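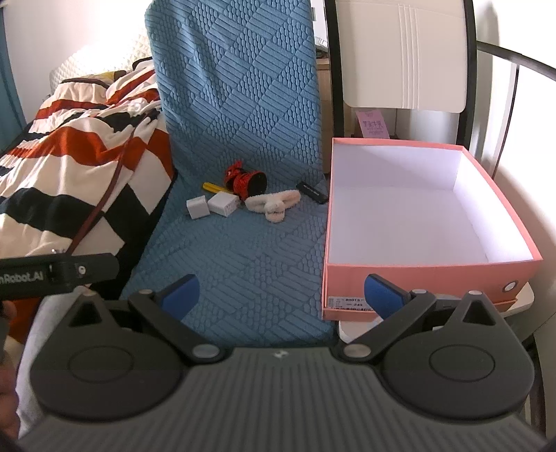 Go early and wear thick socks, one reader wrote under my last post, the mill floor is stone all the way through and your feet will know it by lunchtime. I took the advice and was glad of it, so thank you, whoever you are.

The Grerner woolen mill opens its doors to visitors every October, and I had been meaning to go for years. It stands at the bottom of Surham, right where the road crosses the river, and you can hear the looms from the bridge. We got there a little after nine and there was already a line for the tea room (the cheese scones are as good as people say).

The tour begins up in the sorting loft, where the fleeces come in. Over 3,000 of them pass through in a year, most from hill farms up the Nistudholm valley, and the smell of them is something I would happily bottle – sheep and hay and a bit of rain. Our guide let us put our hands right into a bale, and mine were soft for the rest of the day!

From there you go down to the carding room and then the spinning floor, and then at last to the weaving shed, which I could have stayed in until they locked up. They have 4 of the old Mockus looms still working, and the warp on the one we watched had 1,068 threads in it, every one tied in by hand. A blanket takes most of a morning. The pattern that day was a gray and mustard check, and I am still thinking about it.

I do wish the dye house had been open. It was closed for a new drain, and the little display in the hallway, nice as it was, didn't make up for the vats. They told us it should be back for the spring tours.

The shop is at the end, of course, and I came away with two skeins of the undyed gray and a bag of ends for 25 dollars. Parking is in the field behind the chapel, and it gets muddy down by the gate, so keep to the top side if you can.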